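Seasonal clothing storage

Seasonal clothing storage is the household practice of putting away garments and textiles that are not needed for part of the year. It is most common in regions with a marked difference between summer and winter, where heavy coats, knitwear and blankets take up a large share of a home's closet space. The term covers the cleaning, sorting, packing and keeping of these items, as well as their return to use. It is distinct from archival textile storage, which is carried out by museums under controlled conditions and is meant to last for decades.

Contents
1 History
2 Containers
3 Preparation and packing
4 Pests and damp
5 In Nilleck and Druvbridge
6 Commercial services
7 See also

History

Before built-in closets became usual in houses, clothing was kept in chests, trunks and freestanding wardrobes. A chest often stood at the foot of a bed and held both clothing and household linen. Wool was aired in spring, brushed, and laid between sheets of paper or cotton cloth. Dried herbs such as lavender were added for their scent and in the belief that they kept moths away.

Cedar chests became widely used in North America and were often given to young women before marriage. As closets grew larger, the chest lost much of its everyday role, though many families went on using one for blankets. Cardboard boxes, and later plastic bins with snap lids, took over most of the work during the twentieth century. Vacuum bags, from which air is drawn out with a household vacuum cleaner, came into general use near its end.

Containers

The choice of container depends on the fabric, the length of storage and the space available. Wooden chests are sturdy and allow slow movement of air, but raw wood contains acids that can yellow white cotton and linen, and a cloth lining is usually advised. Plastic bins keep out insects and spills. They also hold in any moisture that was present when the lid was closed, and for this reason items must be fully dry when packed.

Paper-covered and cardboard boxes are cheap, light and easy to label. They are suited to closets and to the space under a bed. Their weak points are the corners and the rim, where the covering wears through with repeated handling, and they offer little defense against water. Many households keep a decorated box of this kind for small articles such as scarves, hats and baby clothes, and a larger plain one for coats.

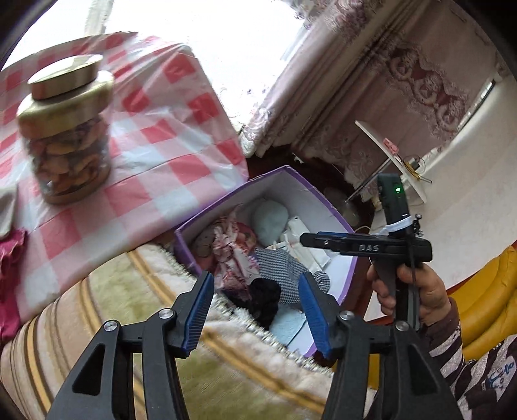 Tanveer Abbasi has argued that the container matters less than most guides suggest. In Abbasi's view, a plain box opened twice a year will protect a sweater better than a fine chest that is left shut for ten, as regular opening gives the owner a chance to find stains, holes and damp while they can still be dealt with.

Fabric bags are used for garments that crease easily. Hanging bags are preferred for suits and formal dresses, while knitwear is normally folded, as its own weight can stretch the shoulders when it is hung for months.

Preparation and packing

Garments are washed or dry-cleaned before storage. Sweat, skin oil and food marks that cannot be seen at the time may darken over several months, and they attract insects. Starch is left out of the final wash for the same reason. Pockets are emptied, zippers closed, and pins and metal badges removed so that they do not leave rust marks.

Heavy items are placed at the bottom of a container and delicate ones at the top. Folds are padded with tissue paper where a sharp crease would be a problem, and some households refold their woolens at the halfway point of the storage season. Overpacking is a common fault. Fibers that are pressed flat for months recover slowly, and down-filled jackets may lose some of their warmth if kept under vacuum for a whole summer.

Labels range from a single word on the lid to a full written list. A list is most useful in homes with children, where sizes change from one year to the next and garments may be passed to a younger sibling before they are worn again by anyone else.

Pests and damp

The main insect pests of stored clothing are the webbing clothes moth, the case-bearing clothes moth and several species of carpet beetle. The damage is done by the larvae, which feed on wool, silk, fur and feathers. Cotton and synthetic fabrics are seldom attacked unless they are soiled or blended with animal fibers.

Freezing is a common treatment for small woolen items. The garment is sealed in a bag and kept in a home freezer for several days. Mothballs are effective in a tightly closed container, but their vapor is harmful to people and pets, and their use is now discouraged in many homes. Cedar blocks have a limited effect that fades as the oil dries out — light sanding restores some of the scent.

Mildew is a greater risk than moths in basements and in rooms with an unheated outside wall. Containers are best raised off the floor and kept a short distance from the wall.

In Nilleck and Druvbridge

In Nilleck the spring changeover is known as "the turning" and takes place in April. Windows are opened in the morning, bedding is hung outdoors, and winter clothing is packed by evening. A household survey led by Jawad Gilani recorded the practice in 3,755 homes in Nilleck and neighboring Druvbridge. Of these, 988 kept at least one storage box that had come from an older relative. Gilani noted that such boxes were often still in use despite torn linings or missing lids, and that owners tended to repair them with whatever paper was at hand. 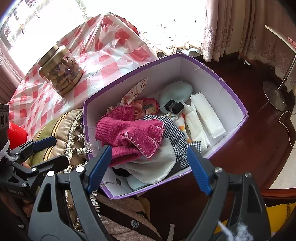

Open storage box with folded clothing and fabric accessories.

Druvbridge has no fixed month for the changeover. The town lies lower and closer to the river, and residents commonly keep a coat and one blanket out all year.

Commercial services

Dry cleaners in many cities offer summer storage for coats. Afridi, a firm based in Guvbridge, opened its first storage room with space for 500 garments and charges by the hanger, with a limit of 50 hangers for each customer. Clothing is cleaned on arrival and returned in October — earlier on request.

See also

Cedar chest
Clothes moth
Linen closet
Spring cleaning
Wardrobe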